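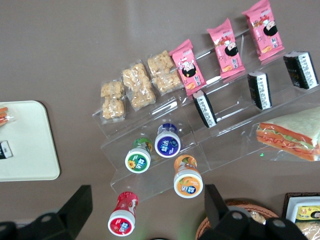

How often should you recalibrate the wrist camera on a small bench arm?

Check it at the start of every session, and recalibrate only when the check fails. Put a printed marker at a known spot on the table, send the arm to look at it from four sides, and compare the four positions the software gives you. If they agree to within 2 mm, leave the calibration alone. If they don't, look for a loose screw on the mount before you redo anything.

Workshop Tips - Software for the Bench Arm
Last updated: Mar 4, 2020
Search all tips Go
195 shares 2 comments

These tips are for people who run a small arm at home or in a shared workshop and use it for sorting and shelving small goods: snack packets, drink bottles, wrapped sandwiches, jars, boxes of screws. They cover the software side. Gripper pads and cable ties are on the hardware page.

I run Fimer for motion and a planner called Tistel on top of it. Menu names will differ if you use something else, but the settings exist in most packages under one name or another.

Clear plastic

Clear racks, clear trays and clear film are the hardest things on the table for a depth camera. A stepped display rack in clear plastic throws bright lines along every fold, and the depth image either has holes there or puts a surface where there is none.

Don't try to fix this with a better filter. Measure the rack with a ruler, build it from plain boxes in the planner's world file, and place it by hand or with a marker. Ten minutes of measuring saved me several evenings. Make each box 3 mm thicker than the real wall. The arm then stays off the plastic even when the placement is a little out.

Once the rack is in the world file, tell the perception step to throw away any depth point that falls inside one of those boxes. Leave the color image alone. You will still want it for finding packets.

If you have a lamp over the table, move it to one side and switch off automatic exposure. With automatic exposure on, one bright fold darkens everything else, and the label finder loses black packages first. Set the exposure by hand until the darkest package on the rack still shows its edges, and live with a few white streaks.

Objects in rows

Packets stood in a row lean. They lean on each other, and two that touch are often reported as one wide object. There are two ways to deal with it.

The cheap way is to set a maximum width for each kind of object. If the finder reports a packet wider than that, split it down the middle and look again from a new angle. In Fimer the second look is called a "review pose." I keep one on the left of the rack and one on the right.

The better way is to pick from the end of the row. The end packet has a free side, so its edge is easy to find, and when it has gone the next one has a free side too. Sort the pick list by position along the tier before you sort it by anything else. I had mine sorted by confidence score for a whole December, and the arm kept going for the packet in the middle and knocking down both neighbors.

Read the lean angle and turn the wrist to match. A puffed rice cracker in a clear wrapper will not forgive a straight-down grab on a tilted pack. Set a low force limit for crackers, and keep it in the object's own settings, away from the global ones. I keep a short table:

Crackers and other puffed snacks: lowest force, slow close
Flat snack packets with crimped ends: low force, grip below the crimp
Small bottles: medium force, grip the body and stay off the cap
Boxed or stiff packages: medium force, normal close
Wrapped sandwiches: low force, fingers wide, lift slowly

Bottles seen from above

From over the table a small bottle is mostly cap. In the picture the bottles all have white caps, and the sticker on top is what tells them apart: blue, green, orange and red. If your finder was trained on pictures of labels from the front, it will do badly here. Retrain it with views from the wrist camera, or add a simple color check on the middle of the cap.

Do the color check in hue and set a floor for saturation, so that the white rim is ignored. Red wraps around at both ends of the hue scale. If your red bottle is found on some runs and missed on others, check for that before anything else. You need two ranges for red and one for each of the others.

A bottle standing on the tabletop next to the rack sits lower than one standing on a tier. Don't let the software assume a height from the label alone. Each object should get its height from the surface under it, and the surfaces should come from the world file. I run one rule: any object whose outline falls outside the rack boxes belongs to the table. It is crude and it has not failed me.

Keep the fingers out of the picture

A camera on the wrist sees its own fingers. Mine show up in the bottom part of every image. Black fingers on a brown table are easy enough to tell apart, but black fingers next to a black package are not, and the finder will report a package that moves with the arm.

Make a mask. Open the gripper all the way, save an image, paint the fingers out, then do the same with the gripper closed. Load both masks and have the software pick by gripper opening. Any object that touches the mask is marked "partly hidden" and can't be picked until it has been seen from a second pose. Some people mask a plain rectangle along the bottom edge. It works, but you lose whatever stands between the fingers, and that is often the object you came for.

Redo the masks after changing the fingers. Write the date on a bit of tape on the mount.

Baskets

Woven baskets are fine to drop into and poor to pick from. The weave makes a noisy rim in the depth image and the planner reads it as a fence of small spikes. Replace the rim with a ring of short boxes, or one plain cylinder for a round basket, and turn off live collision updates inside it.

A basket with a cloth or paper liner needs a lower limit for the fingers. Set the floor 5 mm above the real bottom. Liners bunch up, and a finger will catch a fold and lift the whole basket.

For a wrapped snack lying in a basket, ask the planner for a grasp along the long side of the packet only. If no such grasp clears the rim, skip it and go on to the next object. Let the program finish the list and report what it skipped at the end.

Planning times

If the planner takes longer than a couple of seconds for a short move, look at the world file before you look at the computer. My first rack was a mesh from a scan, with 1,983 faces. I cleaned it up to 1,365 and saw hardly any difference. With boxes the wait went away.

Other things worth trying, in this order:

Set a home pose over the table that can see everything, and plan every pick from there.
Limit the last wrist joint to one full turn.
Save the approach paths to each tier and reuse them.
Plan the lift together with the grasp, so you don't close on something you can't raise.

The last one matters on stepped racks. An object on a lower tier can be easy to reach and still have no clear way up if the tier behind it is full. Primo Zanetti showed me the setting for it in Tistel. It is under Goals, and it is off when you install.

Clearance around sandwiches

Film on a wrapped sandwich sticks out past the bread, and the depth camera mostly misses it. The software thinks the sandwich ends where the filling ends. Grow the outline by a finger's width on each side when planning moves for other objects, and use the true outline when planning the grasp. If you only have one outline setting, use the big one and accept a few failed grasps.

Logs

Save the image the decision was made on, together with the pick pose and the gripper width after closing. Those three are enough to sort out most failures. Video of the whole run fills the disk and I never watched it.

Name the objects the same way everywhere. I had "cracker," "rice_cracker" and "Cracker" in three files, and the planner took them for three different things. Choose one spelling, keep it in a single list, and have the program stop at start-up if it meets a name that isn't in the list.

Back up the world file before you touch it. Tevon, the editor I use for it, overwrites on save without asking.

Dry runs

After any change, run the list once with the gripper held open and the arm 50 mm above where it should be. Watch whether the fingers stop over the right object each time. Then run it at the right height and a quarter of the speed, hand on the stop button. Do this even after a change to something that has no business moving the arm, such as the names list.

Comments (2)

Italo Leone
Good tip on the two ranges for red. I would add that clear film over a red label shifts the hue where it shines, so I sample the cap and leave the body wrap out of it. Do you keep the saturation floor the same for all colors?

Reply
Same floor for all of them except blue, which I had to lower a little. My lamp is a Donati with a warm bulb and that is probably the cause. Under a white bulb one floor may do.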